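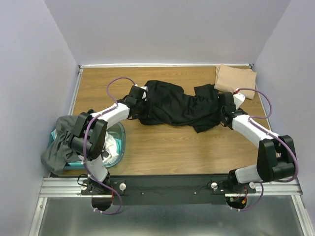 Progress report: Mundavum clothing program, October

Home | Programs | Reports | Contact

Last updated October 25, 2019

What a month for the folding tables! Your grant let us set a goal of 500 garments sorted, folded and bagged, and we finished October at 600 — mostly T-shirts, with a good stack of kids' pajamas from the Drumura drive.

We settled on one fold for all short-sleeved shirts: sleeves in, sides to the middle, then up from the hem until you have a neat rectangle. Black shirts are still the slow ones (every bit of lint shows, and the seams are hard to find), so they now get their own pile and a quick pass with the lint brush.

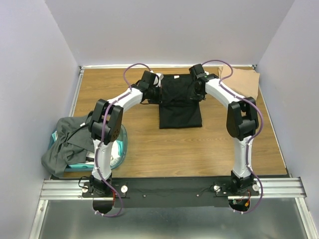 The new fold also stacks much better. We can fit 40 shirts in a carton now, tags all facing the same way, and the people at Vustent who unpack them told us they can find a size without pulling everything out. We were thrilled to hear it!

Still to do: order more size stickers, replace 4 bins with cracked rims, and agree on a fold for hoodies, which is a lively debate over here. Spending is on budget, and the receipts are attached.

Sebastián Lagos

Shares: 4 | Comments: 0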